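Journal > Slow Mornings > Bread

Wednesday, October 18, 2023

It rained all night and I slept through most of it, which hasn't happened since August, and I came downstairs feeling like a person who might get something done. So of course I sat down with the old recipe notebook and got nothing done until lunch.

I've been trying to work out Grandmother's Kitovham loaf again, the plain one she made for weekdays. Her card says "flour, enough" and "water till it looks right," and then, very firmly, 12 minutes of kneading, underlined twice. I can hear her saying it! Yesterday's try was my best so far. I held back 130 grams of the flour and let the dough sit under a towel while I wrote to Felista Were, and by the time I had finished (my letters to Felista are never short) it had puffed up nicely over the rim of the bowl. 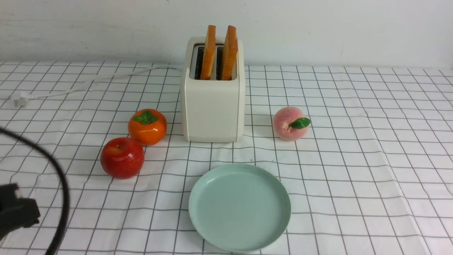 Two slices, nicely golden.

Felista wrote last week that she is thinking of moving back to Dravau to be closer to her sister. I've been turning it over ever since. We have been writing to each other for 27 years, and I know her handwriting better than my own, but I've only been to see her twice, and both times I spent half the visit worrying about my train home. I told her she should go if the apartment has a decent kitchen and a window that gets the morning sun. Then I felt bossy and added a whole page about the garden to soften it.

The garden is nearly finished for the year anyway. I pulled the last of the beans in a dry hour this afternoon and left the kale, and I found one very small squash hiding under the leaves, which I'm going to have with butter tomorrow and not share.

Soup tonight, and the heel of the loaf. I want to try it once more on Saturday with a bit of rye in it, and maybe a longer rise. The rain has started up again and I still haven't found a stamp.

Comments

marnie_b: My grandmother's cards all said "bake until done." I feel your pain.

Oldfield Baker: Try the rye at one part to five, and a little more water than you think.

F. Were: Letter came today. The kitchen has TWO windows. Writing back tonight.

Last updated: October 2023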